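Studio Help Board > Painting > Grounds and Supports

Cradled panel warping after the second coat of acrylic ground
Posted by Galen

I am preparing a set of hardboard panels, 500 mm by 500 mm, for a series of flat, hard-edged street paintings in oil. The boards are 3 mm thick, glued to pine cradles 18 mm deep. I sealed the faces with one coat of Stirkel acrylic size, let that sit overnight, then rolled on two coats of Baltari white ground, thinned 10 percent with water.

After the second coat the corners of three panels lifted. On the worst one I measured a 4 mm gap at one corner with the panel lying on a flat table. The others are within 1 mm. The backs are bare. Room humidity was high for most of May and has dropped since.

Can these be pulled flat again, or should I cut new ones? I would also like to know whether 1000 grit paper is too fine for the last sanding before oil.

Gagnon
Member, 176 posts

The likely cause is the bare back. A water-based ground wets one face, the board swells on that side, and the film then shrinks as it cures. If the cradle is light, the whole assembly moves with it.

Check the flatness of the surface you are measuring on before you blame the panel. Put a steel straightedge across it in both directions and along both diagonals. Many white worktops dip toward the middle.

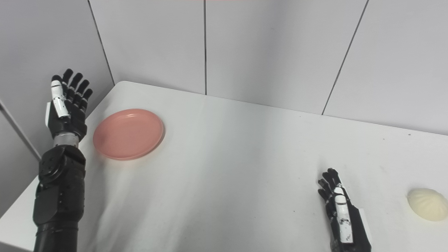
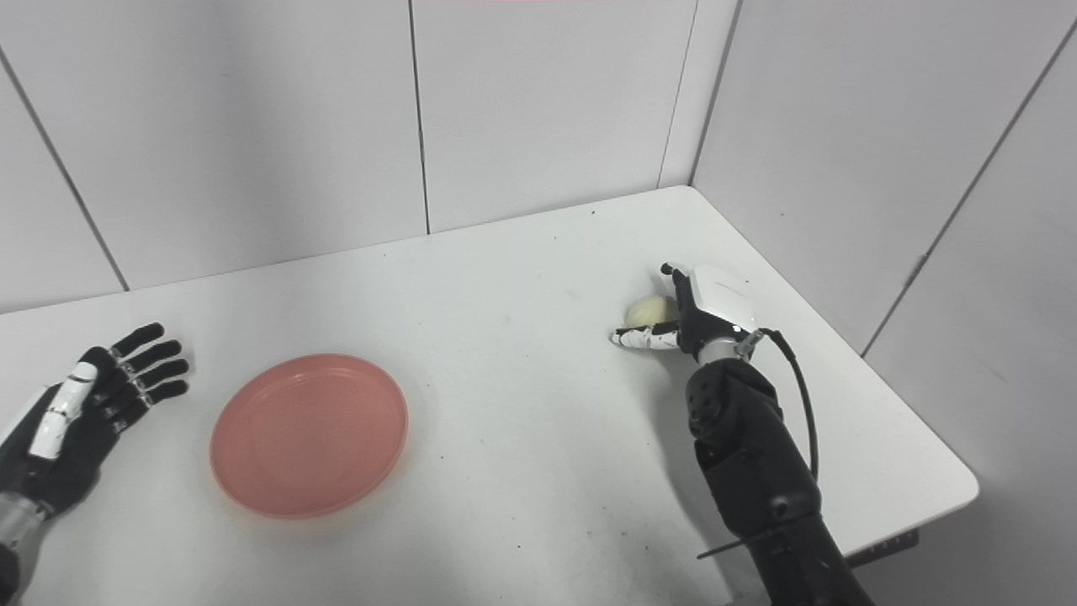
Correcting the three bad panels

1. Leave them alone for a week in the room where they will be painted. Stand them on edge with air on both sides.
2. Measure again. If the gap is under 2 mm, seal the back and the inside of the cradle with two coats of the same size you used on the front. Brush it into the corners.
3. Lay the panel face down on clean release paper while the size is still damp, with the crossed corners clamped to a rigid board. Use light pressure. Leave it 24 hours.
4. If the gap is still over 2 mm, the cradle itself has twisted. Clamping will hold it for a few weeks and then it will come back. Cut a new cradle and use 30 mm stock.

For the next batch, coat front and back on the same day.

On sanding: 1000 is too fine for oil over acrylic ground. It burnishes the surface and the first layer of paint will slide. Stop at 320 or 400, wipe with a barely damp cloth, and let it dry.

harborline_87

I just screw mine to the wall when they are done and it pulls them straight. Works ok on small ones. No idea about sanding, I like the texture.

Gagnon
Member, 176 posts

Screwing a twisted panel to a wall puts the load on the glue line between board and cradle. I have had one open up along a full side that way. If the work is going to be sold or shipped, fix the twist first.

Galen

Checked the table and it is flat to within half a millimeter. Two of the three panels came under 2 mm after a week on edge, so I have sized the backs. The third is going to be a palette.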